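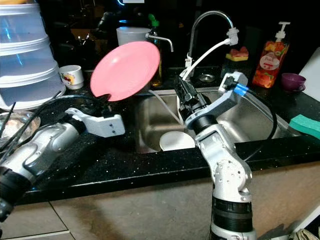 One arm has the pink plate, the other is at the back of the sink. The washing-up task, Kisham robotics club.

Print this page | E-mail this article

Let the students do the dishes

The robotics club at Kisham has spent most of this term on washing up. Two arms are fixed at a kitchen counter, and the students are trying to get them to pick up a plate, rinse it and put it down somewhere sensible. I have heard parents and at least one governor ask whether this is a proper use of a club budget, when the school at Undon came back from the regional competition in November with a trophy.

I think it is a very good use of it, and I would like more schools to drop the competition for a year and try something similar.

I should say that I helped with competition teams for 8 years. The format hardly changed in that time. There is a flat mat, a set of coloured blocks and a machine that must move the blocks to the right squares before the clock runs out. The students learn a lot in the first two months. After that they are mostly shaving seconds off a routine they already understand, and the work falls to the two or three who are quickest at it. The rest make posters.

A kitchen sink is harder in ways that a mat can't be. Plates are glossy and slippery. The tap is in the way of the arm. The counter has soap, sponges and cups on it, as counters do, and the black granite gave the Kisham students trouble with their vision program for weeks. They kept a log of every try. By half-term it had 217 entries, and most of them were failures with a line of explanation beside them: gripped too near the rim, elbow met the tap, lost sight of the dish.

I read the whole log. It was better science writing than most of the coursework I used to mark, and it was written by 8 different students, including some who had never touched the code.

The usual objection is cost. Arms are dear, and a competition kit from Salau can be had for 400 pounds. I accept that. Kisham got its arms on loan through the Akl scheme, and not every school will be so lucky. But a club can set a household task with much simpler equipment. One cheap arm and a plastic cup will keep a group busy until Easter.

The other objection is that students need a deadline and a prize to keep them coming. Some do. Kisham lost a few members in the first month, and I won't pretend otherwise. The club could answer this with an open evening at the end of each term, where families come and see the task tried in front of them, dropped plates and all.

What I would not do is turn the sink into another contest. Once there is a points table, somebody will decide that the plate must always be the same plate, in the same place, and the students will be back on the mat.

Print this page | E-mail this article

Comments (3)

tealeaf
My daughter is in this club. She now has opinions about how I load the drying rack, but she has also learned to write down what went wrong before she changes anything. Worth the bus fare.

Undon parent
A bit unfair on the competition teams. Ours has plenty of jobs besides posters, and the youngest ones drive the robot on the day.

R.
What plates are they using? We tried this with china at our school and went through a whole set. Plastic next time.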